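Does Folding Laundry by the Package Rules Save Any Space? A Term Project Report

Author: Bodumia House project group, Household Studies

Background

Our group was assigned home storage, and we picked folding because everyone in the house had read the same claims. The Zamlow method, which most people know from a printed card that comes with the Zamlow drawer dividers, says that folding clothes into upright packets frees up a third of your drawer. The card doesn't say a third of what drawer, filled with what, compared to what. We went looking for a test behind the number and found none. The library had two books that repeat it, and one of those gets it from the other.

We started this project doubtful and tried to set it up so that the doubt could be wrong.

What we tested

We compared three ways of putting clothes away. The first was the flat fold, the kind most of us learned at home. The second was the Zamlow packet. The third was no fold at all, where clothes are smoothed by hand and laid in the drawer in layers. Two members of the group wanted to add rolling. We left it out because we couldn't agree on how tight a roll should be, and a loose roll and a tight roll are two different methods.

The drawers were the standard ones in the Tzavaras wing. They are all the same size and all stick in damp weather. In total we folded 493 items, borrowed from people in the house who signed up on a sheet by the stairs. Socks were left out. The card treats socks as a separate subject and so do we.

How it was done

Each drawer was filled until it would no longer close without pushing, then emptied and filled again with the next method. The person filling it didn't know which result we expected, although by the second week everybody could guess. We wrote down how many items went in, how long it took, and whether the drawer closed.

After the count we ran what we called the Tuesday morning problem until someone pointed out we never did it on a Tuesday: a person is asked to find one shirt in the drawer, at 7:30 a.m., and then we look at what is left of the folding. This turned out to be the most useful part of the project. The card has no section on it.
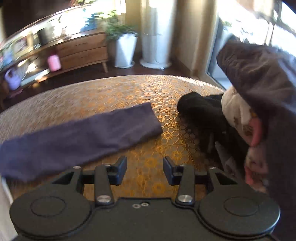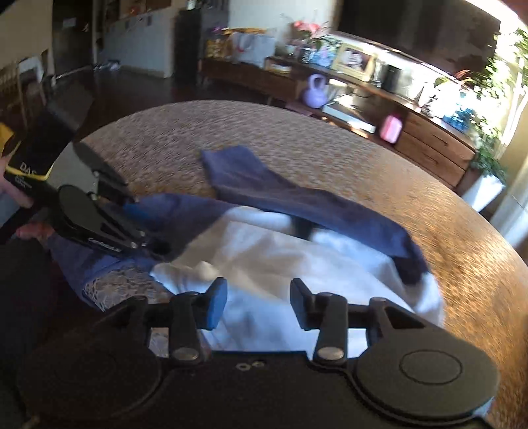

Results

The packet method did fit more into a drawer. On our best drawer the gain was 13 percent over the flat fold. That is a real gain, and we were a little annoyed to find it. It is also a long way from a third. On drawers filled mostly with sweaters there was no gain we would defend in front of anyone, and one time the packets fit fewer.

No fold at all did worse on space, as expected, but not by as much as the books suggest. Thin shirts laid flat take up very little room. The trouble is finding them.

Time is where the claims look weakest. The packet method was slow for everyone, including the member who already used it at home and had told us it was quicker. Her times improved over the project. They never caught up with her flat fold times.

In the morning test the packets held up well if the drawer was full and fell over if it wasn't. The card shows only full drawers. Most people's drawers are full the day after laundry and half empty by the weekend, so we think the half-empty result matters more.

Cost

A set of Zamlow dividers for the whole wing would cost 800 dollars. A cheaper set from a discount store came to 300 and did the same job, except that one divider snapped. Shoebox lids were free and did the job too. We did not find any difference in the morning test between the lids and the cheaper dividers. We didn't buy the Zamlow set, so we can't say how it would compare.

Problems with our own test

The items were not the same from drawer to drawer. We tried to match them by type, but a sweatshirt can be thin or huge. The rule about "without pushing" depended on who was doing the pushing. The wood in the drawers swelled during the rain in April, and we should have stopped and didn't.

We also can't rule out that we folded the packets badly. The card is not clear on the last turn, and three of us did it three ways. Anyone repeating this should settle that question first, and should use one set of clothes all the way through.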